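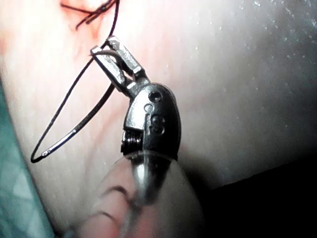 A surgical instrument holds a curved needle over pale tissue.

932 shares | 8 comments

Peppermint oil capsules will be tested at the Vesside clinic from January, on patients who have stomach cramps for a long time and did not get enough help from their usual medicine. The clinic wants to find 100 adults for the study. Half of them will take the capsules with meals, and the other half will take a capsule that looks the same but has no oil inside.

Peppermint is an old home remedy for the stomach, and many families in Nunthorpe still make a tea from the leaves. Dr. Sang-wook Yoon, who leads the study, said that the tea and the capsules should not be mixed up. "The capsule opens later, in the intestine, and the dose is much stronger," he said. "People with bad heartburn must be careful with it, and they can't join this study."
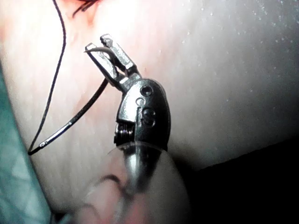 Curved surgical needle between the jaws of a metal instrument, close to the tissue.

The patients will write in a diary every evening how strong the pain was and what they ate. They will also give a blood sample at the first visit and at the last one. The capsules are made by Lim, a small company in Wultberg, which gives them to the clinic without payment but will not see the diaries.

Over 700 people came to the clinic last year with this kind of pain, according to the nurse Do-yoon Yang, who will answer the phone for the study. She asks patients not to stop any medicine before they speak with their own doctor. Registration is at the front desk until 4 p.m., and pregnant women are not accepted.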